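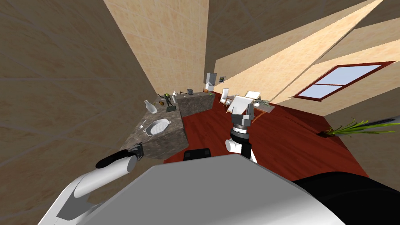
Is it worth building a second harbor in Grulska before you have walls?

Almost never, unless you like watching your grain go up in smoke. One harbor covers your early trade, and the 200 timber you'd spend on the other one buys a wall and most of a watchtower.

I know this because I have lost the Zardale map 5 times, and every one of those losses had two harbors in it. I kept telling myself the trade income would pay for the defenses. It does, in the sense that the money is sitting right there in the treasury when the raiders come in and take it.

The thing about Zardale is that the river looks like protection. It freezes. The game mentions this in one line of the map notes, which I read on Friday, after owning the game since July.
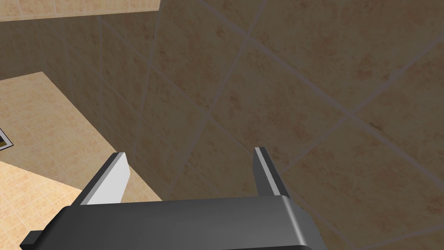 So my current opening goes like this. Farms on the south bank, one harbor, then straight to walls, and no fishing huts until the gate is up. Huet, the trading town to the east, will send you an offer for salt early on. Take it - the price is insulting but they stop asking for tribute. Pivcombe will also send an offer. Ignore Pivcombe, who will be at war with you by spring whatever you say.

Played this way I finished the winter with 1110 gold and all my granaries, a personal best by an embarrassing margin. Then I got cocky and built the second harbor, and it caught fire on its own. I still don't know what causes that. I'm starting over tonight with fewer boats.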